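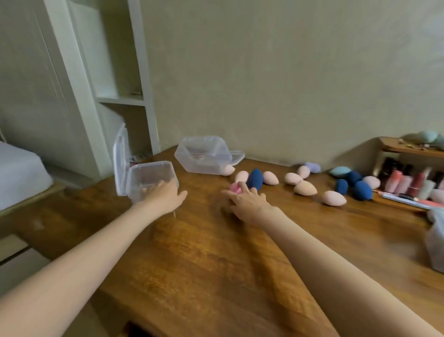 Makeup sponges and clear hinged-lid containers on a wooden table

Guvura Clear Storage for Sponges and Puffs

The Guvura range consists of clear plastic storage for makeup sponges and powder puffs. It is supplied by Morov to beauty schools, theater dressing rooms and salons, and may also be purchased by private customers. Two items are currently offered: a container with a hinged lid, and a compartment organizer for flat puffs. Each is sold separately. Sponges and puffs are not included with either item.

Hinged-lid container
Item number 1051

The container is intended for teardrop, egg and gourd-shaped sponges, which do not stack and are easily marked when pressed under heavier items in a drawer. The lid folds back fully and stays attached to the body, so that it cannot be mislaid between the workstation and the sink. Sponges should be placed inside without force. If the lid does not close freely, the container is too full and a second one should be used.

Customers who keep several shades in use often assign one container to each color family, with peach and pink tools for foundation in one and dark blue tools for contour in another. Purple sponges are commonly set aside for powder. A label may be applied to the outside of the lid. Paper labels soften in washing and should be removed first.

Compartment organizer
Item number 1434

The organizer holds flat puffs on edge in a row of narrow compartments. Stored in this way, each puff can be identified by its color through the clear wall and lifted out without disturbing the others. A small raised tab is provided at the back edge. 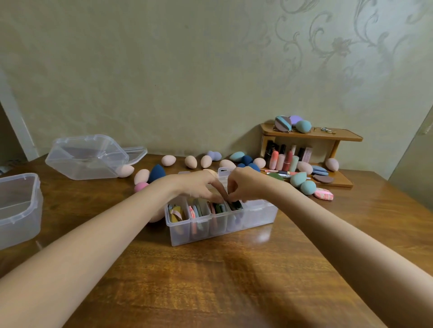 Puffs with a ribbon strap should be inserted with the strap facing the same direction throughout the row. Thicker square puffs may need to be eased into place with the fingertips of both hands, and it is advisable to fill the end compartments before those in the middle. The organizer has been found suitable for round puffs as well, although very large body puffs will not fit.

Care and cleaning

Wash both items by hand in warm water with a mild soap, and dry them with a soft cloth. Do not use scouring pads, acetone or brush cleaner, as these will cloud the plastic. The items are not suitable for the dishwasher. Sponges and puffs must be completely dry before they are put away - a closed lid holds moisture, and damp sponges will spoil.

Ordering and delivery

Orders are accepted in single units or in cartons of 20. Schools ordering for a full class should contact the Uden office before placing an order, as carton quantities are held there and not at the Magyar warehouse. Orders above 1000 units are made to request and are scheduled for the November production period.

Unused items may be returned in their original packaging. Containers that have held cosmetics cannot be accepted for return on grounds of hygiene.

Replacement lids are not sold separately.

Page last revised: 1 Jun 2021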